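Home | Boards | Grippers and tools | Sign in

Flat pads or thin fingertips for folded knits?

Jinlong Lu
I'm comparing two finger sets on the same hand-held gripper before we commit the arm to one of them. Set A is the stock flat block pads, set B is a thin wedge tip from Pritenach. The task is to take the top layer of a folded knit and leave the lower layers on the table. Over 80 tries each, A took more than one layer far more often than B, but B dropped the cloth more during the lift. Camera and controller settings were the same for both.
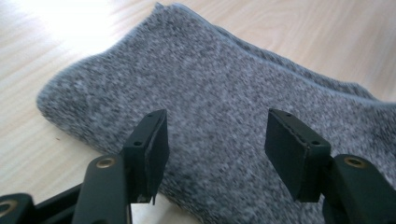 Pad thickness is my main suspect. Closing force was held at the same value for both sets and the opening was always full at the start. The pads stay parallel, so on a soft fold like the gray one they have no narrow edge to get under the top layer. Is there a middle option, or should I tune the approach instead?

Arnar Ravn
Tune the approach first. Come down at the folded ridge, not the middle of the piece, and close slowly over the last 2 mm. Blocks can work on a ridge. Also check the glare on your tabletop - a bright patch on pale wood will upset edge detection before the fingers get a say. If you still need wedges, add a rubber face for the lift.

stornamside_lab
we use suction. works ok

Comments (2)

hafþórsson: Suction on open knit leaks badly. Wouldn't bother.

Jinlong Lu: Ridge approach helped set A. Rubber faces ordered, will post numbers.

Contact | © Carkenari Help | Back to top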